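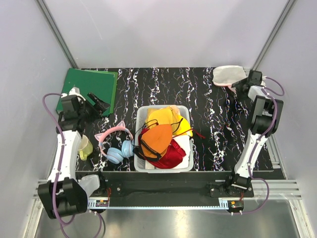
Unit 6. Teleoperated demonstration on a two-arm cell
Course handout, Robot Learning Laboratory
Notes by Inmaculada Segura, revised in June with corrections from Tumelo Engelbrecht

6.1 Terms

A demonstration is a time-stamped record of joint positions, gripper commands and camera images made while a person controls the robot. In kinesthetic teaching the person moves the arm by hand. In teleoperation the person moves a separate leader arm, and the robot follows. All assignments in this unit use teleoperation. Hands stay out of the camera view, and the recorded images match what the policy will receive when it runs.

6.2 Task

Unpacking a basket of mixed soft goods. Each item is to be lifted clear and placed on the open tabletop. Straps and cords count as part of the item they belong to. An item is finished when it lies flat and the gripper has released it.

6.3 Recording procedure

Move both arms to the start pose before opening an episode.
Grasp cloth at a fold or raised edge. A grasp on a flat surface tends to slip.
If a strap catches on another item, hold the lower item with the second arm and pull slowly.
Keep one arm still while the other crosses the center line.
Close the episode only after both grippers are open.

Episodes may contain up to 700 control steps. Longer ones are split by the Brovow logger and must be discarded. Failed grasps followed by a recovery are kept.

6.4 Data set for Assignment 2

The Pretlow set holds 500 episodes, of which 359 carry per-item labels. Train on the labeled part first. Operator identity is stored in the header; report results separately for each operator, as speed and grasp choice differ.

6.5 Reading

Segura and Masilela, course notes, section on leader-follower delay.
Potgieter, lab memo on gripper calibration.

Questions on cell booking go to Bradley Tunstall, Kekana building.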